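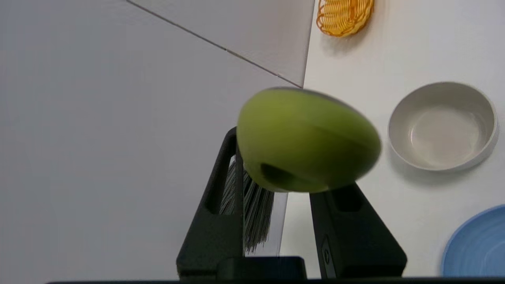 Green object held in the Dullano gripper, bowl and basket on the table behind.

Minutes – gripper kit review, 2023-09-19

Present: Lotte Dewulf, Annelies Peeters and me (taking notes, so blame me for the spelling).

I started us off with the Dullano kit, which we have on trial from Van Beek until November. Lotte has had the most time on it and she's keen! She likes the long tapered fingers and reckons the wrist camera view is the best part of the whole package, as she can line up a grasp without walking around the table. Annelies was cooler on it. She finds the setup menus a slog and wants the manual in plainer language before anyone new gets near it.

We went over the quote again. It's $2,000 for the kit with 2 spare fingers thrown in, and the service plan is extra – Annelies will ask Van Beek what the plan covers, because the brochure is pretty vague about labour.

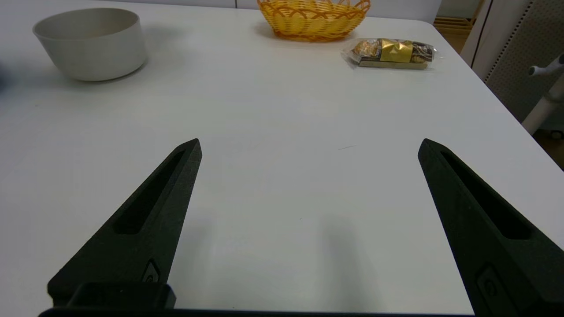 Lotte then took us through her list of household items for the test. She has 81 on it, which got a groan from me, but I came around once she'd explained that plenty of them are variations on the same thing (different colours of bowl, mostly). Annelies asked for more soft packaging and more odd-shaped handles, and we all agreed to that.

Parkow's rival kit came up too. I'd still like a demo from them, and Grandeo has offered to organise one at their centre. Lotte thinks we've almost made up our minds already – fair enough, but I'd feel better having seen both.

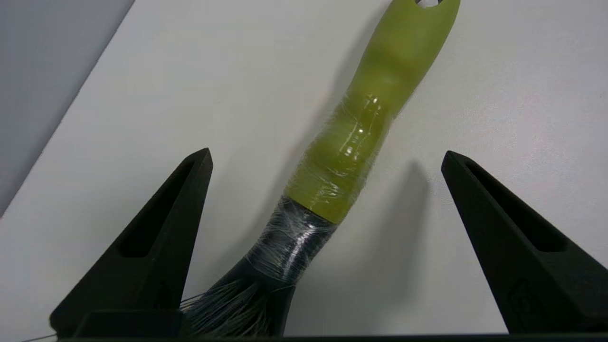 Can we swap the fingers ourselves if a pair wears out?
According to Van Beek, we can do it in-house with the tool that comes in the box, then run the calibration again.

Actions: Annelies to chase the service plan. Lotte to email round the revised list. I'll ring Grandeo to book the Parkow demo.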